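Plerkmont Publishes Full Account of Gripper Stall Fault and Releases Fix

Brimumham, Oct 14, 2026

Plerkmont, the Brimumham maker of control software for light robot arms, today released version 18 of its Trastitz grip controller. The update closes a fault that caused grippers to keep squeezing after an arm had been told to stop. The company is also publishing its complete test log, all 437 runs of it, so that labs and small shops using the software can see what happened and check their own cells against it.

The fault came to light in September during drawer and lid trials at the Plerkmont test room. An arm was pulling open a small drawer when the drawer reached its stop. The arm halted, as it should. The gripper didn't let up. It went on raising its closing force against the handle until an operator pressed the emergency stop. The handle cracked at one end, and the fingertip pads had to be replaced. No one was hurt, and no one was within reach of the arm at the time.

Plerkmont stopped all trials that afternoon and told every registered user of Trastitz the next morning to run at reduced grip force until further notice. Then the fun part started, at least for the people who enjoy chasing a bug through a log file (there are many of them at Plerkmont!). 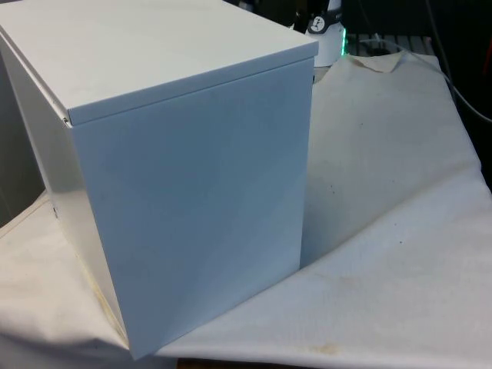

Does the fault affect arms that only push or press and never grip?

Arms running without a gripper are not affected. The fault sits in the part of the software that sets closing force, and that part stays idle when no gripper is set up in the configuration file. Users who switch between a gripper and another tool on the same arm should still install version 18 before they next fit the gripper.

The cause was a timing problem between two messages. When an arm meets more resistance than it expects, the controller sends a halt to the joints and a hold to the gripper. "Hold" is meant to freeze the closing force at its present value. If the hold arrived while the gripper was still answering an earlier request, it was dropped, and the old request, which asked for a firmer grip, stayed in charge. The gap was short and easy to miss. In the first week of testing the team could bring the fault back only 2 times, both with a drawer that had been shimmed to jam partway out.

Things moved quickly after that. The test team wrote a script that placed the hold message at every possible point in the cycle, and the fault began to show up on demand. Anyone who has spent days waiting for a rare failure will know how good that felt. 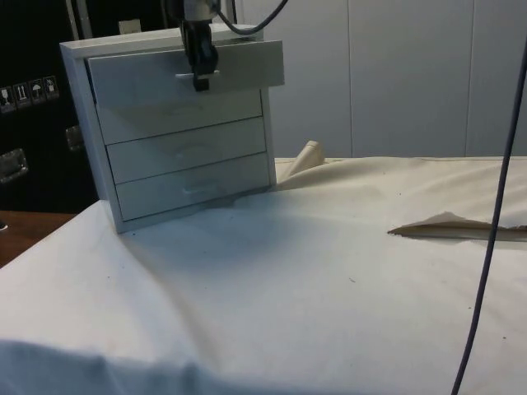 A drawer pull under way, with the gripper closed on the handle of the top drawer.

Version 18 changes three things. A hold now takes priority over any request already waiting. The gripper must confirm the hold, and if no confirmation comes back, the controller removes power from the closing motor. The force ceiling is also checked on the gripper side, so a lost message can't raise it. On top of that, the event log now records dropped messages in plain words, something users had been asking for long before any of this.

The new release was run on the jammed drawer, on a free-running drawer and on a set of lids and handles supplied by Manríquez, the parts workshop that makes many of the test fixtures. The fault did not return in any run. Manríquez is also working on a breakaway handle that lets go cleanly under too much load, and early samples look very promising.

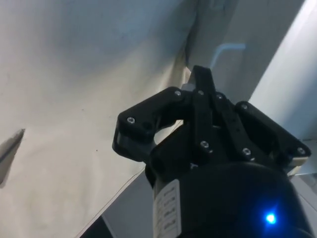

Users should also take a few minutes to look over their hardware. A gripper that has been through a stall may have worn pads or a linkage screw that has backed out slightly, and neither will show up in the software. Plerkmont recommends checking every screw on the jaws, replacing pads that have lost their shape, and running the new self-test with nothing between the fingers. If the self-test stops with code 727, the gripper is not confirming the hold and should be taken out of service.

The update is free to all registered users and can be installed over any earlier version. Saved settings are kept, apart from the force ceiling, which goes back to its default and has to be set again by hand. Users who lowered their grip force after the September notice may return to normal settings once the self-test has passed.

Plerkmont thanks the users who sent in their own logs, several of which helped narrow down the timing. Reports of odd gripper behavior, large or small, are still very welcome through the Trastitz support page, where the test log and the jamming script can also be downloaded.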